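Hillden Robotics Bench
Home | Notebook | Bench log | Parts on loan | Contact

Notebook – November
Posted by: bench 2

Third sitting with the Tremby cable-handling package, and I want to get this written up before I forget which settings I changed (I already forgot two last time, see the entry with all the crossings-out). For anyone who missed the earlier pages: Tremby sells a simulator scene pack with a grasp planner on top. You load their bench, pick a task, run episodes, and get logs and wrist-view renders out the other end. We have it on trial through the end of the month and then somebody has to say yes or no to the license.

Started around 9:30. Install was still fine from last week, but the scene pack wanted an update, and the update wanted a newer driver, and the driver wanted a reboot, so call it 10:15 before anything moved. The update notes are one line long and say "stability." Thanks, guys.

Stuff I wanted out of today:

- see whether the wrist view is any good at low approach heights
- get a decent batch of cable runs logged with one seed file
- find out if the wood textures still chew up memory
- try the planner with the finger width limit turned off

The wrist view first. I drove the arm down by hand with the jog panel and stopped with the fingers well apart, off to the side of the wood structure. I like how much of the gripper you get at the bottom of the view. Pralach's viewer crops most of that out, and then you're guessing where your fingertips are. With this one I can line up on a finger block and go. The shading is plain, the gray surface is pretty bland, but the white textured part behind it has enough speckle that our feature tracker should find something to hang on to. I haven't tried the tracker yet, that's for next time.

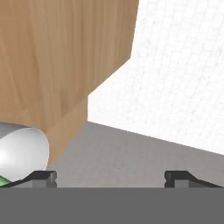
Wrist view, fingers open, wood structure on the left.

One gripe while I was parked there. The jog panel goes in steps, and the smallest step is 2 mm. That's OK for boxes. For cable work I'd like half that at least, and I couldn't find a config key for it anywhere. There's a slider that looks like it should do it and it changes the speed instead. I wrote to their support address at lunch and got an auto-reply with a ticket number. Will paste the answer here when it comes.

Memory: much better! Last week the viewer got up to 67 percent of the card with the wood at full resolution and then started stuttering when I moved the view. After the update I could swing it all over the place and it stayed smooth. So maybe "stability" was the right word after all. I take back one of my remarks from the previous page, the polite one.

Then the batch. I set it to 3,000 episodes, went to get coffee, came back, and it had stopped at 558 with a message that the log folder was full. It wasn't. There's a quota inside the package, separate from the disk, and it's set really low out of the box. The key is log_quota in the trial config, and if you set it to zero it takes that as unlimited (the manual says zero means off, which I read as logging off, so I wasted a while being careful about that). Restarted with the same seed file and it picked up where it left off. Nice touch, and I wouldn't have guessed it from the docs.

While it ran I poked through the saved renders from the cable task. You can filter them by how far apart the fingers are, and that alone would sell me on it a little. Digging through folders of frames by hand is the part of this job I like least, and their filter comes back in a second or so.

The cable model is the thing we're really paying for, so I looked at that the longest. It's a smooth round tube and it bends in a curve, with none of those straight little sausage links you get in the Sveinbjörnsson free pack. The light green reads very well against the wood, too. I could threshold it on color alone and skip half of our usual segmentation mess, at least for a first pass. That does make me a bit nervous – real cables on our bench are mostly black, and a planner that only ever saw mint green might get spoiled. There's supposed to be a color randomizer in the paid tier. I've asked for a trial key for that as well.

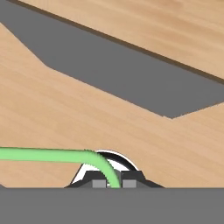
Green cable, running down through the gap between the finger pads.

I want more renders like that one, with the line of the cable easy to follow most of the way in. It's the kind I'd hand to somebody new to explain what we mean by approach angle. What I'd still like is a contact readout burned into the corner of the render, or at least a sidecar file with the same name. Right now the contact data sits in one big table keyed by step, and the renders are keyed by time, so you have to join the two yourself. I wrote a short script for it, it's in the shared tools folder as join_tremby, very ugly, please don't judge. It falls over if you give it an empty run.

Finger width limit off: tried it for a handful of runs only. The planner gets a lot bolder and picks wide approaches I wouldn't dare on the hardware. I turned it back on and left it on. If somebody wants to play with this, use a copy of the config, and keep the copy out of the main folder so it doesn't get picked up by the nightly job.

Where I am on yes or no: leaning yes for the base tier. Price is OK compared to Pralach, the viewer is nicer, the cable is far nicer. The docs are thin and the quota thing would have annoyed me a lot more on an overnight run. I'd hold off on the paid tier until we've seen the color randomizer do something useful.

Still open:

- support answer on the jog step
- run our tracker on the wrist view
- trial key for the paid tier
- rerun the batch with a second seed file and compare
- move the old logs off the bench machine, they're everywhere

Batch was still going when I left at 5:40. Don't reboot bench 2, please.

Contact the bench | © Hillden Robotics Bench | Back to top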